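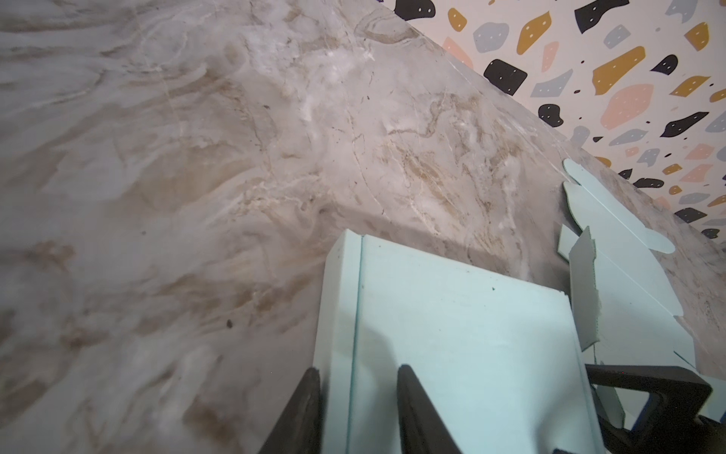
By the Second-Year Packaging Group, Ostlow College
Project report, submitted Sunday, December 1, 2019

A small box and the things around it

Our project started back in May with a parcel that came to our shared house in a box so stubborn that we ended up attacking it with a bread knife. We talked about it all evening, and when the fall assignment asked us to pick an everyday object and look at it properly, we already had one. We chose the small folding mailer, the kind that ships flat and gets folded up by whoever is doing the packing, with no tape and no glue if all goes well.

We wanted to know what makes one of these boxes pleasant to fold, pleasant to open and still decent looking when it gets to the person it was meant for. It is a modest question, but it kept us busy for 11 weeks and we could easily have used a few more.

The boxes

We compared two sorts. The Zostetti is a low box in a soft pastel color, with a lid that folds over from the back. The Droltel is the plain brown one we all knew already from moving house. Both are corrugated cardboard. We ordered 100 blanks altogether, which looked like far too many when they were leaning in the hallway and much less generous once we had been practicing for a couple of afternoons.

The pale ones got most of our attention, partly for their looks and partly for the rounded tabs, which turned out to matter more than we expected. A square tab catches its corner on the way into the slot. A rounded one slides past the edge and settles, and you can feel it do so even when you are not looking at your hands. Several of us had assumed the curves were only decoration, so we were glad to be wrong about that.

What tearing taught us

We kept our damaged pieces and we are glad of it. A torn flap with a ragged edge shows the gray corrugated layer inside very nicely, far better than a clean cut with a craft knife does. The knife tends to press the little waves flat, and then there is not much left to look at.

Most of our tears came from bending a flap before its crease had been worked. If you run a thumb along the fold line first, then bend it a little way, let it go and bend it again, the board gives in quite peacefully. If you hurry, it goes where it likes. We did hurry, quite often, and mostly at the end of the day.

The setting

We thought hard about where to put the boxes, because a package is nearly always seen next to something else – a kitchen counter, a hall shelf, the corner of a desk. In the workshop at Quiroga Hall we settled on a marble-look surface in gray and white with brownish streaks, and a terrazzo-patterned wallpaper behind it with chips of black, mustard, pink and gray. Some of us found the paper much too busy. Others loved it from the first minute and would like it in their bathrooms.

To be fair to both sides, the pattern is a lively one, and many of the chips have little dots of their own. The pale box holds up well against it all the same. It has one smooth, quiet color, and the eye seems happy to rest there. The brown Droltel sat more heavily on the same surface, and we thought it would do better on plain wood.

We also liked seeing a closed box and a partly open one together. With the lid tilted up you understand straight away how the thing works, and with it shut you get the tidy shape that the customer is really paying for.

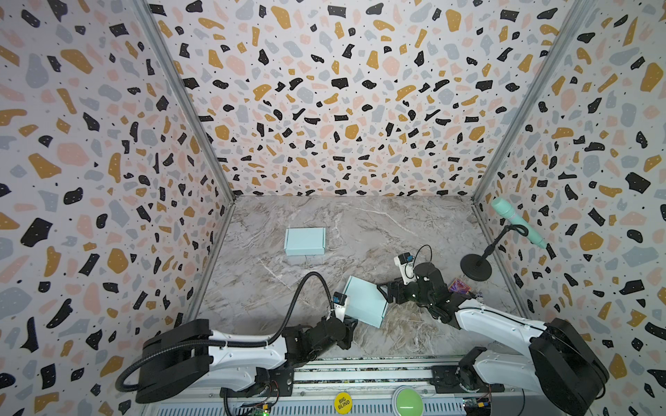
Opening it again

For the last part we asked 6 classmates to open a folded box with no instructions and tell us how it went. They were kind about it. The main complaint was that they did not know where to start, and most of them turned the box over at least once before trying the lid. Two suggested a small thumb notch at the front, and we have drawn one into our revised blank.

We had planned to test closing as well, with something breakable inside, but we ran short of time and of good blanks. Next term's group is welcome to the brown ones still standing in the hallway.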